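霍拉利亚地懒

霍拉利亚地懒（学名暂定，属名与种名均在讨论之中）是一类已经灭绝的中型地懒，属于异关节总目披毛目。它的化石目前只在霍拉利亚（Horalia）高原南部的石灰岩洞穴和附近的河岸沉积中发现。和人们熟悉的大地懒相比，它的体型小得多，成年个体的体重估计为900公斤。

名称

最早的标本在登记的时候，被写成“霍拉利亚的大型树懒”，这个写法后来在当地的目录里用了很长时间。种名的来源是发现地附近的村庄塔皮亚（Tapia）。因为原始描述里没有指定正模标本，有的研究者认为这个种名是无效的裸名，也有研究者主张把一件保存较好的左下颌作为新模。在这个问题解决以前，多数文献使用地名加“地懒”的称呼，本条目也采用这种做法。

形态

头骨比较长，吻部窄，前颌骨没有牙齿。上颌每侧有5枚颊齿，下颌每侧有4枚，这个数目在地懒当中是常见的。牙齿没有釉质，终生生长，磨蚀面呈两道横向的脊。幼年个体的脊很低，所以单独发现的幼年牙齿不容易鉴定，早期有几枚曾被误认为属于犰狳类。

前肢强壮，肱骨下端很宽。第二指和第三指有大的爪，爪的骨质核心长而侧扁，弯曲程度不大。后足向内侧翻转，走路的时候体重主要落在足的外缘，这一点和多数地懒相同。尾椎粗大，前面几节的横突特别发达，可能在动物直立取食时起支撑作用。

皮肤里是否有小骨片，还没有定论。塔皮亚二号洞的沉积物经过筛洗以后，得到一些豆粒大小的骨片，但是同一层里也有其他动物的骨头，不能肯定它们属于地懒。

分布和年代

已知的地点都在海拔2,000米以上。这个高度对地懒来说并不是最高的记录，不过洞穴里的标本包括幼年、亚成年和成年个体，说明这种动物很可能长期生活在高原上，不只是在暖和的季节到那里去。

年代方面，河岸沉积里的骨头胶原蛋白保存不好，测年没有得到可靠的结果。洞穴标本来自一层钙板的下面，钙板的年龄只能给出一个下限。按照伴生的啮齿类和马科化石判断，含化石的地层属于晚更新世。

食性

牙齿的形状和下颌关节的位置表明，它可以处理比较粗硬的植物。洞穴内还保存有干燥的粪便，里面的纤维多数来自灌木的枝条和叶子，禾草的比例较低。粪便是在洞口附近收集的，只代表动物使用洞穴的那个时期，其他时期的食物可能有所不同。

发现和研究历史

塔皮亚一号洞的化石是采石的时候露出来的。第一批骨头没有记录层位，一部分还用普通的胶水粘过，后来清理起来很费工夫。正式的发掘从二号洞开始，一共得到30多件可以鉴定的骨头，其中包括一个接近完整的右后足。

格拉恩霍尔姆（Grarnholm）博物馆保存了主要的标本，布雷尔比（Brelby）收藏馆则有两枚爪和一段尾椎。两个机构的编号方法不同，同一件标本在文献里有时候以两个号码出现，引用时需要对照。格拉恩霍尔姆博物馆在4月份整理旧库房时，又找到一盒没有编号的肋骨，标签上只写了“塔皮亚”，所以还不能确定是出自哪一个洞。

分类位置

传统上，这种动物因为两脊形的牙齿被放在大地懒科附近。近年来的比较则注意到，它的距骨和中等体型的一些山地地懒更加相似。牙齿上的相似可能是食性接近造成的，不一定反映亲缘关系。由于没有得到古蛋白或古DNA的数据，现有的系统树只依靠骨骼特征，而头骨后部的特征大部分是未知的。

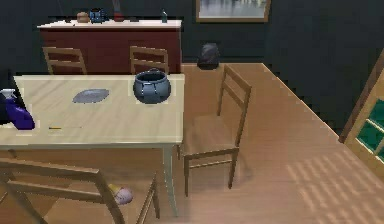
布雷尔比收藏馆在给本条目的书面意见中认为，距骨的相似性被说得过重，因为用来比较的只有一件成年标本，它的关节面边缘又有磨损；在找到第二件距骨以前，把这种动物列为“位置未定”比较妥当。格拉恩霍尔姆博物馆的目录没有采纳这个意见，仍然把它放在大地懒科之下，但是在科名后面加了问号。

灭绝

最晚的可靠化石来自二号洞的上部。再往上的地层里只有鹿和小型啮齿类的骨头。灭绝的原因不清楚。这一地区在更新世末期气候变化较大，灌木带的范围缩小，可能影响了食物的来源。到目前为止，地懒的骨头上没有发现确定的切割痕迹。一根股骨上的平行刻痕曾被看作人类活动的证据，重新观察以后，改为解释成食肉动物的牙痕。

参见

地懒
披毛目
晚更新世灭绝事件
塔皮亚洞穴群

本条目最后修订：2024年6月7日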